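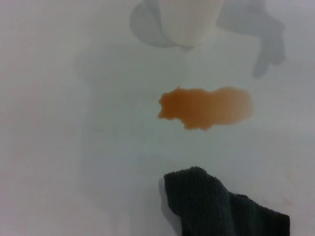 Última modificación de la página: noviembre

Segmentar líquido sobre una mesa blanca

El módulo de percepción de Leso separa la mancha del fondo con un umbral en saturación. En la zona naranja oscura funciona; en el borde derecho, más translúcido, la máscara se queda corta. Con el umbral en 97 la pierde casi entera. Lo he bajado a 141 menos el offset de Gidar y ahora la recupera, a cambio de algún falso positivo.

Las sombras del brazo y del vaso son el otro problema. Apenas tienen croma, pero en luminancia pasan por contorno. He quitado ese canal del detector y descarto los componentes de menos de 3000 píxeles.

Para el vaso blanco sobre blanco uso el óvalo del borde y el tono crema del interior. La pared exterior casi no da gradiente.
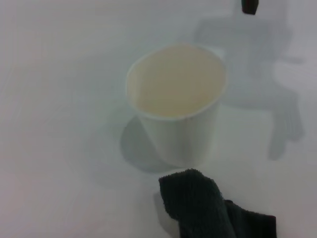

Pendiente

Pasar el planificador de Fehr a 100 Hz y reservar un margen entre la base del vaso y el paño oscuro. La rama está en Grovgate, sin fusionar.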